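1/ I moved to a new country in October and I study the language every evening after work. A few people asked me how I learn the words, so I write it in this thread.

2/ I don't use long lists anymore. I take 10 words a day and put them on paper cards. On one side the new word, on the other side a short sentence from my own life. Never only a translation.

3/ The sentence must be a little personal. For "late" I wrote "Marjan Talebi is late for the bus again." She gave me permission :)

4/ Small things at home are a good start: cup, table, spoon, key. We use these words every day but the textbook brings them only in chapter 9.
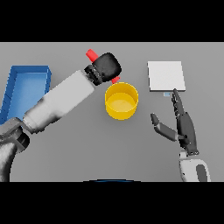

5/ Colors I learn together with the thing. "Yellow cup" stays in my head much better than "yellow" alone. In my new language the ending changes too, so I practice both at one time.

6/ Old cards come back after three days. If I forget the word, it goes to the front of the box again. My teacher, Jaqueline Valdovinos, says four mistakes with the same word is normal. I have some words with many more.

7/ Reading aloud is still difficult for me, my neighbors hear everything. If you have advice for pronunciation in a small apartment, please write me.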